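Notes from the Giswood visit, 30 Jul 2021. Typed up fast, will fix names later if I got any wrong.

Liis Dambrauskienė opens with her elbow because her hands are full. Tape, scissors, a pile of paper under one arm. "Shoes wherever," she says. "Not on the floor stickers though, I just got those flat."

So that's the subject. Stickers, posters, walls, doors. Liis does rooms. Small ones mostly, rented ones, places where you can't paint and can't drill and the landlord comes by to check. She started with her own place, then a friend's, then the break room at Fasora, and now she has a waiting list that goes into August. Doesn't call herself a decorator. "I put paper up," she says. "People have opinions about decorators."

First question, the obvious one. Why posters on doors?

"It's the biggest flat thing in the room and everyone leaves it bare. You've got a wall, you break it up with a shelf, a table, a switch. Then there's this tall clean shape just standing there. So I go big. One picture, one person in it, and leave the wood showing round the outside like it's framed already."

She'd rather have one big one on a door than ten small. On walls it's the other way round. Small stuff, lots of it, close together, cards up along the top, whatever colors. Doesn't measure. Preben Lauritsen, who splits the rent on the studio with her, does measure and it bugs him. He has a level. It was on the windowsill the whole time I was there and she didn't touch it.

"He says my rows drift," she says. "They do drift. I like a drift."

Preben, from the other room: "It's a slope."

We got onto the floor. White floors scare people, she says, they think every crumb will show, and they're right, every crumb shows. Her answer is decals. Big ones, thick black outlines, the type you'd color in as a kid. Rainbows, candy, letters. She says the outline matters more than the picture, because from standing height you only really get the edge. And they wear. The corners go first, wherever people turn their feet. She replaces the corners with bits from spare sheets and doesnt worry if the join is visible.

How long do they last?

"In a kitchen, not long. In a kid's room, depends on the kid. In here, I'll let you know."
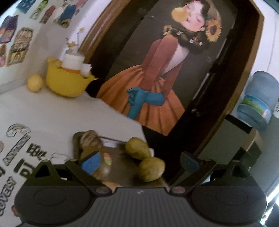
Food comes into it too, more than I expected. She keeps some out when she's working. Bread, potatoes, lemons, whatever's going. Partly lunch. Partly she uses it for color, sets things down low and stands back and looks. "A lemon is the best yellow you can buy," she says. "I've held paint cards up to one. Nothing gets there." She's big on yellow generally. If a poster has a bit of yellow in it she'll go find a bowl to match, or near enough, and put it on the other side of the room so your eye has to travel. Stole that from her aunt, who did it with cushions.

Money. I asked, she didn't mind. The Stelmakh job, her last one before the summer, came to 473 all in, and most of that was printing. The client had wanted 21 prints on a single wall. She talked him down to 5. "Then he put the others up himself after I left. Sent me a photo. It looked great, I was furious."

She buys decals in packs of 50 and throws out maybe a third, bad cuts, wrong black. The seller she likes is a one-man thing called Skadidis, run by Damir Pavlović out of his garage, and he'll redo a sheet if you send him a picture of what went wrong. Slow though. Order early.

Tape, since people will ask. Paper tape on painted walls. Putty on doors, tiny bits, more than you think you need, and press the middle first or you'll get a bubble you can't chase out. Nothing on wallpaper, ever. She did it once at Bereket Wako's flat and there's still a lighter patch behind his coat rack. The coat rack is there for that purpose. Bereket is apparently fine about it.

Kidus Kahsay called while we were talking, about a hallway. Long, no window, brown carpet. She had him on speaker and kept asking what color the doors were. He didn't know. He'd lived there two years. "Go and look," she said, and we both waited while he went and looked. Cream. She wrote it on her hand.

I asked what she'd do with my place, described it, gray everything, one good lamp. She thought about it for longer than I liked.

"How many doors?"

Three.

"Start with the one you see from bed."

Then she needed the table back so I moved my stuff. Preben gave me a lift to the staton and talked about levels most of the way. Need to check with her whether the hallway went ahead, and get the spelling on Skadidis, she said it twice and I wrote it differnt both times.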